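Ferkik Forums > Manipulation and Home Robots > Methods and Results

Thread: Scrambling the table between tries (a result, and a question)

slowgripper
Posted August 29, 2019

Long post, sorry in advance. I've been lurking in the Asteo threads all summer and I finally have something worth arguing about.

Short version for people who don't follow this stuff: we teach a two-arm setup to handle dishes by recording a person driving the arms, then training a policy on the recordings. The usual way in our group was to set the table the same way every time, record, reset, record again. You get very clean data that way and it learns fast. It also falls apart the minute a cup is somewhere new, which we all kind of knew and kept ignoring.

So I tried the annoying version. Same total number of recordings, 292, but in one set I left the layout alone, and in the other set the person at the controls shuffled the dishes between every single try. Different cup, different spot, bowl on the plate or off it, cloth or no cloth. No fancy plan for the shuffling either, I just said "mess it up some."
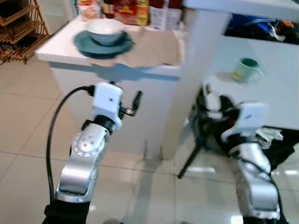
Bowl on the green plate, mug on the other table. One of the shuffled layouts.

Then I ran both policies on 184 test layouts neither one had been trained on. The shuffled one finished the task more than twice as often. On the exact layout the fixed policy was trained on, the fixed policy still wins, and by a fair bit. So it isn't free! You give up some polish at home to get something that can leave the house.

My question is whether anybody has a good rule for how much to shuffle. I did it every time and it's a pain. It takes longer to reset than to record.

tilecounter
Reply

Nice result and I believe it, but I want to push on one thing. Your shuffled set has more kinds of objects in it too, right? Different cups, plates with and without bowls? Then you changed two things at once, position and what's on the table. How do you know which one did the work?

I had this exact fight with a reviewer over our Semple runs and the reviewer was right, much as it hurt me.

slowgripper
Reply

Ugh. Yeah. Fair. The fixed set had one bowl, one plate, one cup. The shuffled set drew from the whole bin. I could pull out the recordings with the same three items and retrain on just those, but then the set is tiny.

noodle_arm
Reply

I don't think it matters as much as tilecounter is making out. If the practical advice is "be messy when you record," then who cares which half of the mess helps? You're going to do both anyway.

tilecounter
Reply

I care, because new dishes cost money and moving a dish six inches costs nothing. If position alone gets you most of the way, that's a very different message for a small lab.

noodle_arm
Reply

Dishes cost like three bucks.

tilecounter
Reply

Plus storage, plus somebody keeping track of which recordings had which dish in them. It adds up. Go look at the Tosia thread where they ended up with 471 recordings and no clue which cup was in half of them.

slowgripper
Reply

OK so before this turns into a dish budget thread, let me say more about what the test layouts looked like, because I think it bears on tilecounter's point.

I sorted them by hand into "near" and "far." Near means every item is of a kind that shows up in the fixed set, just moved. Far means at least one thing is new to it. I was pretty loose about it, and I did the sorting before I looked at any scores, for whatever that's worth.

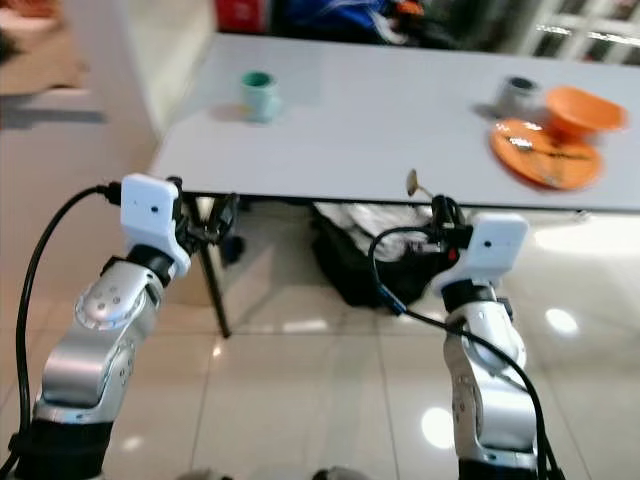
The gap is there in both piles. It's bigger in far, no surprise, but near has it too, and near is where the dishes are the same and only the spots changed. So I'd say position is pulling a lot of the weight. Not a clean test, I know. I'd call it a hint.

The other thing I noticed in far is that color seems to bother the fixed policy a ton. Give it an orange plate and it just kind of hovers. The shuffled one goes in and sometimes misses, but it goes in. I'd rather debug a miss than a hover any day.

tilecounter
Reply

That near/far split is the best thing in the thread and you buried it. Put that in the first post.

Still want the matched subset though.

quietmotor
Reply

Been doing this kind of recording for a while, mostly on the driving side (I'm the person holding the controls, I don't train anything). I want to bring up something you all skip past.

When the table is always the same, I get really good at it and I get really lazy. My reaches all start to look alike. I take the same little swing around the cup without thinking. When you make me shuffle, I have to look again every time and I slow down, I pause, I sometimes go in from a different side. So the dishes aren't the only thing that changes. I change. How do you know the policy isn't just learning from a driver who's paying attention?

slowgripper
Reply

Oh man. I hadn't thought about that at all and now I can't stop.

I do have timing. The shuffled recordings are longer. I figured that was just harder layouts, but I could check whether reaches to the SAME spot are more varied in the shuffled set. If they are, you've got a point.

noodle_arm
Reply

Or have two drivers. One does fixed, one does shuffled, then swap.

quietmotor
Reply

Swapping won't fix it. Anybody gets lazy on the fixed layout, that's my whole point. You'd need to keep the driver awake on a fixed table. Call out a different approach side each time or something.

noodle_arm
Reply

OK yes, I take it back, that's better.

mugshelf
Reply

Coming at this from the other side. Do you change the stuff in the background too? We had a policy that looked great until somebody tidied up the back of the counter, and then it was hopeless. It had been using a box of cereal as a landmark. We only caught it by covering parts of the camera view and seeing what made it freak out.

slowgripper
Reply

Sort of? We never did it on purpose, but groceries come and go on our counter, so it isn't constant.

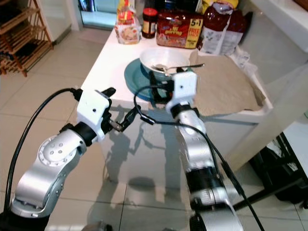 I went back and looked through a bunch of the recordings after reading your post, and I can't swear the fixed set didn't have the same junk behind the dishes the whole way through. It was recorded in one long push. The shuffled set was spread out more, so the background had more chances to drift. Which means that's a third thing I changed without meaning to. Great!

How did you cover parts of the view? Gray boxes, or something blurrier? I tried gray boxes once on a different project and the policy hated the boxes more than it missed whatever was under them.

mugshelf
Reply

Blur. Heavy blur over one patch, slide the patch around, and measure how far the predicted motion moves from the normal one. Gray boxes gave us the same trouble you had. It's slow but you only need to do it on a handful of starting views. Do it on both policies with the same views and compare the maps next to each other.

tilecounter
Reply

So the list is now position, dish type, driver attention, background. I'm enjoying this more than I should.

I'll say it again in a nicer way: the result is good and useful. I'd just title it "varied collection beats fixed collection" and leave "shuffling the dishes" out of it until you can pull them apart.

noodle_arm
Reply

And I'll say again that most people reading this want to know what to do next time they record, and the answer is clearly to shuffle. I've been in labs where they'd spend a whole season pulling it apart and never ship the thing.

tilecounter
Reply

We're going to have to disagree on that one.

slowgripper
Reply

Ha, you're both kind of my boss's two moods.

Plan for now, so I can be held to it. The matched subset first, small as it is. Then the spread of the reaches for quietmotor, which is just a script and I should have it pretty soon. Then mugshelf's blur maps on both policies. If I can get time on the arms in September I'll record a new set with a fixed table and called-out approach sides. That one I'm less sure about, it depends on who else has signed up.

Nobody's answered my first question though! How often do you shuffle? Every time, every fifth time, when you get bored?

quietmotor
Reply

Every third for us. Past that I start to coast, and going more often than that made the sessions drag and I got sloppy from being tired. That's just me, I wouldn't build a paper on it.

mugshelf
Reply

We do it every time but we only move one thing. Pick a dish, move it, go. Takes a few seconds. After ten tries the table looks totally different and you never had to do a big reset.

slowgripper
Reply

One thing at a time is so obvious that I'm a little mad about it. Trying that on the next batch. I'll post the matched subset numbers here when I have them, good or bad.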